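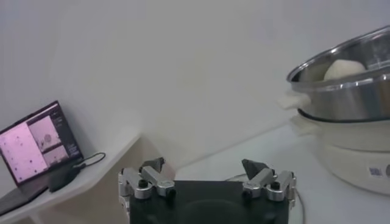
*Wrist view, gripper open, steamer at right with the dough in the pot.*

**Wrist view for the dough task: is the present setup adequate for collection?**

**s_ishida** wrote:

Members are invited to comment on the collection plan for the dough task before the April round begins. The task is to take one ball of dough out of the steel pot and set it down on the table. Each example is guided by hand from start to finish and saved with the wrist view, the joint readings and the gripper opening.

We hold 212 examples at present, all recorded at the Cosgrove bench. I would ask for views on two points:

- whether the laptop should remain on the shelf to the left, within the wrist view
- whether failed grasps should be kept in the main set

Shigeru Ishida

---

**tbrunton** wrote:

On the first point, I recommend that the laptop be moved. Its screen is lit and has a strong pink tint, while the wall and the table are nearly white. A model trained on this view may come to rely on the screen as a landmark. We met this difficulty with the Doko lid task, where the policy performed well until a monitor was turned off.

On the second point, failed grasps should be kept, but in a separate folder with a written label.

Trudy Brunton

---

**flastuvo_bench2** wrote:

I respectfully disagree with the first recommendation. The final setting at Brarkthorpe will contain screens, bags, cups and people's sleeves. If every example is recorded against a bare wall, the model will have seen very little of what it is expected to ignore. My preference is to leave the laptop where it is and change what it displays between sessions.

---

**tbrunton** wrote:

Variation is welcome, provided that it is real variation. As I understand the current records, the same program has been open on that laptop in every session. Could the original poster confirm?

---

**s_ishida** wrote:

Confirmed. The same program was open throughout, and the laptop was not moved between sessions.

---

**marlowe_k** wrote:

May I raise a separate matter? The pot has a polished rim with bright highlights, and the dough is pale against a pale wall. I would be more concerned about those two items than about the laptop. In our own trials with shiny cookware, the model closed its fingers too early in over a quarter of attempts – usually when the rim reflected the gripper itself. A colored cloth behind the steamer helped, though I accept that it would not be present in real use.

I would also ask that the cables be secured. One runs along the table beneath the right side of the gripper.

---

**flastuvo_bench2** wrote:

I support the request regarding cables. I do not support the cloth. It would make the training figures look better and leave the difficulty in place for whoever runs the final test.

A different remedy would be to vary the lamp position. The light at present is very even, and the examples will all share the same soft reflections.

---

**tbrunton** wrote:

Agreed as to the lamp. I would add the dough itself to the list of things to vary. A firm ball and a soft one need different closing distances, and the operator's notes should state which was used. The notes I have seen say only "dough," with no batch or resting time.

I maintain my position on the laptop for the first half of the round.

---

**s_ishida** wrote:

I thank members for their comments. The following will apply from the next session:

1. The laptop will be out of view for half of the new examples. For the other half it will be in view, with its position and display changed each time.
2. Cables will be taped along the back edge of the table.
3. The lamp will be moved after every 7 examples.
4. Failed grasps will be stored separately and labeled by the operator on the same day.
5. Notes will record the dough batch and its resting time.

No cloth will be used. The existing examples will be retained under their present name and will not be mixed with the new ones until both have been tested separately.

---

**marlowe_k** wrote:

I accept the decision on the cloth, with one reservation. If early closing appears in the first test, I would ask that the question be reopened before further examples are recorded. Please also state in the notes whether the lid was off from the start of each example, as our operators were not consistent on this.

---

**s_ishida** wrote:

Both requests are noted. A field for the lid has been added to the form.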